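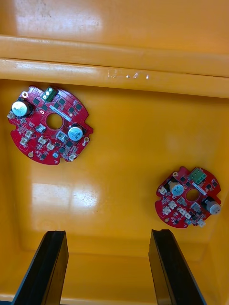

租房闲聊 > 搬家与收纳
主题:跨城搬家到底值不值得自己租车?求过来人

楼主 半夜打包中
下个月从格里汉姆(Grimham)搬到帕克汉姆(Parkham),单程103公里。两室一厅,住了好几年,东西比想象的多得多。
搬家公司报价两家,一家叫Lunance,按车算,另一家按小时。Lunance那家贵一截,但是包楼梯。按小时那家便宜,可我怕他们磨洋工。
第三个方案是自己租厢货,叫两个朋友,请顿饭。
我对象坚决要自己搬,说省下来的钱够换个床垫。我腰不好,不太想。
求意见,急,这两天就得定下来。

2楼 老韭菜盒子
几楼?有没电梯?这个不说没法聊

3楼 楼主 半夜打包中
旧房子四楼没电梯。新房子有电梯,但物业说要提前登记,晚上六点以后不让用货梯

4楼 老韭菜盒子
四楼没电梯还自己搬,腰不要了?请人。散了吧

5楼 BecaBevan
不同意楼上。我去年五月就是自己搬的,三楼,也没电梯,三个人一个上午下完。关键是箱子别装太大。书一定用小箱,衣服随便。
我们最大的错误是拿那种特大号纸箱装书,搬到二楼拐角底就漏了,一地的书,邻居出来帮着捡,特别尴尬

6楼 纸箱回收站
塑料周转箱+1
纸箱看着便宜,胶带、气泡膜一加也不少钱。周转箱能租,用完人家来收。我那次租了40个,大概剩了几个没用上,也照收钱,所以别多租

7楼 楼主 半夜打包中
周转箱还能租??哪种,带盖的吗

8楼 纸箱回收站
带盖的那种,盖子对折扣上,能摞。别摞太高,拐弯的时候最上面那个会滑。
收到先检查一遍,有裂的当场换掉,不然还的时候扯不清楚。我拍了照发给对方客服,还的时候一句废话没有

9楼 domingo_l
我来唱个反调。租箱子对短途合适,楼主这是跨城,还箱子怎么还?要么人家跨城收加钱,要么你一周之内全拆完。你能一周拆完吗?我搬来两年了还有一箱没开过

10楼 BecaBevan
哈哈哈没开过那箱直接扔了吧,说明不需要

11楼 domingo_l
里面是相册和户口本复印件什么的,扔个鬼

12楼 一只胖橘
说个没人提的,保险。自己租车的话车有保险,车里的东西没有。我朋友电视就这么没的,绑带没绑紧,一个急刹。
搬家公司也别以为就万事大吉,看合同赔付上限。有的按重量赔,一台笔记本赔你一顿饭钱

13楼 老韭菜盒子
12楼说得对。签之前让他们把上限写在单子上,口头的不算。还有"上楼费""大件费""远距离搬运费"全问清楚,车停不到楼下,多走几步路也收你钱

14楼 楼主 半夜打包中
刚打电话问了。按小时那家起步价之外,路上时间也算钱,往返都算!!这么一算跟Lunance差不了多少了
Lunance说冰箱洗衣机不另外收,钢琴另收。我没钢琴

15楼 纸箱回收站
往返都算那还聊啥。选按车的

16楼 domingo_l
也别急着选。让他们上门看一眼再报价,电话报的价到现场都能变。我那次司机到了说"东西比你说的多",当场加钱,不加就坐车里抽烟,你能怎么办

17楼 埃利斯街租客
我住埃利斯(Ellis)那边,跟楼主路线差不多。提供个折中的:大件请人搬,小件自己开车先跑一两趟。前提是新房能提前拿钥匙。
我提前几天拿的钥匙,先把厨房和卫生间的东西弄过去了,搬家当天轻松很多,起码能烧水洗澡

18楼 BecaBevan
这个方案好。但是两百多公里一个来回,油钱和时间也是钱啊,跑两趟我宁愿多叫一个工人

19楼 埃利斯街租客
看个人吧,我本来就要过去量窗帘

20楼 一只胖橘
顺便,冰箱提前一天断电化霜,我当天才想起来,水流了一车
洗衣机的运输螺栓还在的话找出来装上。找不到就在滚桶里塞被子,效果一般,比没有强

21楼 老韭菜盒子
塞被子没用的,减震还是会晃坏。厂家售后能单买螺栓,几块钱的事

22楼 一只胖橘
我塞了,没坏

23楼 老韭菜盒子
你运气好

24楼 楼主 半夜打包中
别吵别吵。汇报一下:跟对象谈了一晚上,大件给Lunance,他们明天下午来看。小件装自己车,只跑一趟。箱子还是用纸箱,跨城还箱子太麻烦了,9楼说得有道理。
数了一下目前打好43箱,厨房还没动,崩溃

25楼 纸箱回收站
43箱还没动厨房……楼主先扔东西吧,别搬了

26楼 domingo_l
箱子编号,手机备忘录里写每箱装啥。别光写"杂物",我就是,全是杂物1杂物2杂物3

27楼 楼主 半夜打包中
……我已经写到杂物6了

28楼 BecaBevan
充电器、药、换洗衣服、螺丝刀单独一个包,自己背着,别上货车。床板拆下来的螺丝装袋子里贴在床板上,贴牢
还有货梯登记别忘了,六点前要搬完的话早上得几点出发你自己倒推一下

29楼 楼主 半夜打包中
登记了,下午一点到五点。早上七点装车,应该来得及。先去拆书架了,回头更新报价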